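Braided belts, and why mine now stay on the denim

Sat 22 August

I own three belts and one of them causes all the trouble. The two plain leather ones have holes at fixed intervals and live on a hook. The braided one has no holes. The prong goes between the cords wherever you push it, so adjustment is continuous, and so is the wear.

I bought it in March from the Lallden shop in Stesby, size 100, 30 mm wide. Mawuli Eshun measured the strap against an old one and told me to go down a size, as braid stretches. I ignored him and he was right.

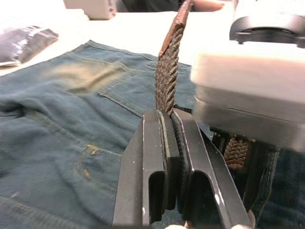
Stretch is uneven along the length. Most of it occurs at the two or three positions where the prong normally sits, and the strap narrows slightly there under load. The cords on this type run diagonally, in something like a herringbone, so a pull along the strap closes the angle between them and the braid gets longer and thinner. The leather tip has no such give. It is narrower than the braid and stitched at the edges, and it does the job of leading the strap through loops without snagging. Hold the braid when pulling, and keep the load off those stitches.

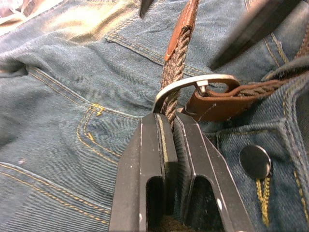
Which should go through first, the tip or the buckle?

Always the tip. Start at the first loop beside the fly, go all the way round the waistband, and bring it back to the buckle last.

I used to strip the belt out every evening and coil it. A tight coil sets a curve into braid within a week, and the loops on my Annan denim had begun to fray from the daily threading. Now the belt stays in and the whole thing is laid flat, waistband towards me, with the buckle at the centre front. 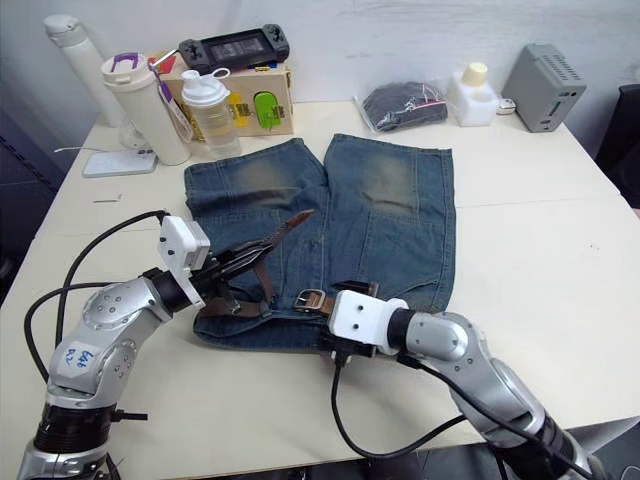 How tight should the belt be when the denim is put away?

Leave it loose. Fasten it a couple of cords slacker than you wear it, or leave the prong out altogether.

For the leather parts I use Prodier balm on the tip and the buckle tab, very thinly, and keep it off the cord. It takes 22 minutes to soak in at room temperature. The braid itself gets a dry brush.

Contact | Copyright, all text the author's own | Back to top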